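Terkden's hand-held gripper: two minutes with the guy who wears out the pads

Caught Balakrishnan Rai between calls on Tuesday. He runs the test bench at Jarna and has had the Terkden kit since April. Quick chat, coffee going cold.

First thing, price? He won't say. "Less than an arm. You squeeze it, it records, you go home." Setup took him 6 minutes the second time. First time, most of a morning, and he blames the manual.

What does he like? The weight, mostly. "I did 146 grasps in one sitting and my wrist was ok." He'd tried the Pullden unit before and gave up after 100.

Complaints, then. Plenty. The pads, for one. Good grip on smooth round stuff, he says, but the contact edges go rough quicker than he wants, and the spares come in packs of 2. "I'd pay for a box. Let me buy a box." Annapurna Amin, who handles support at Terkden, told me by email that bigger packs are "on the list." No date.

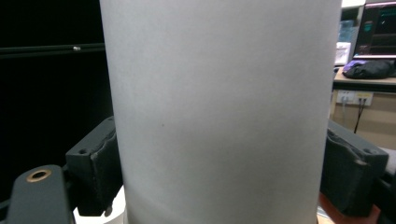 Terkden pads closed on a white cylinder, Jarna bench.

Round things are most of his work. Flat things he hates. "Thin card, forget it. You end up chasing it accross the desk."

Would he buy again? Long pause. "Yes, but with the Chacko software. The stock app loses my file names." He's asked for a fix and is still waitng on it. Then his phone rang and that was that.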